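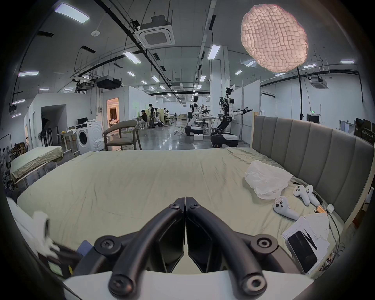
**Clear-bed rule: are we too strict?**

**zdenka_oravec** wrote:

Hello all, and sorry in advance for the length! I've been asked to tidy up our good practice sheet for hand-held gripper work on soft goods, and I'm stuck on rule 2, the one saying the bed must be clear before anyone picks up a cloth. I do love the rule, I wrote half of it, but with controllers, chargers and a carrier bag's worth of bits near the headboard I wonder if we're asking for something people only do when I'm standing there.

**hruby_s** replied:

Bless you for asking, but no, please keep it. At Bollbridge I went back through 357 recordings and 49 had a cable snagged in the fabric. That's a whole afternoon of my life, and the tea went cold as well.

**Rajeshwari A** replied:

I'd gently disagree, Svetozár! Real bedrooms have phones and packaging lying about, and a robot that has only met tidy sheets will be a poor guest in anybody's house. My worry is loose cables, so I'd write the rule round those and let the rest be. The draft we use at Skedau goes like this (pinch it if you like):

1. Keep leads out of the path of the cloth, and tuck them along the side of the bed if they can't be unplugged.
2. Close the tips on one fold and lift gently, letting the rest trail on the mattress.

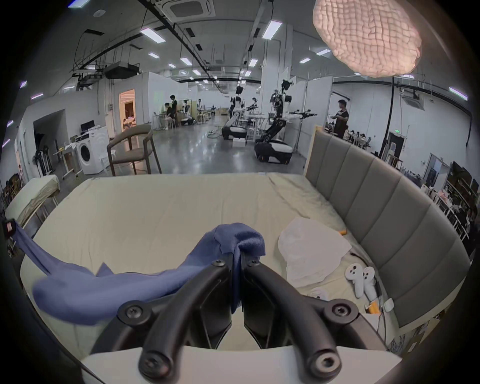 3. If the cloth touches anything you didn't mean to move, stop and mark the take.
4. Agree with whoever is running the mobile robots how far they may come towards the bed.

**hruby_s** replied:

Number 4 I'd sign today. Number 1 is too soft for me, "if they can't be unplugged" will be read as "leave them", I promise you.

**zdenka_oravec** replied:

Oh, that's fair, I'd read it that way myself on a long day. What if clutter is allowed but has to be noted on the take sheet, and leads come off the bed full stop? I'll put that in the draft and send it to Myroslav, who will want the commas moved.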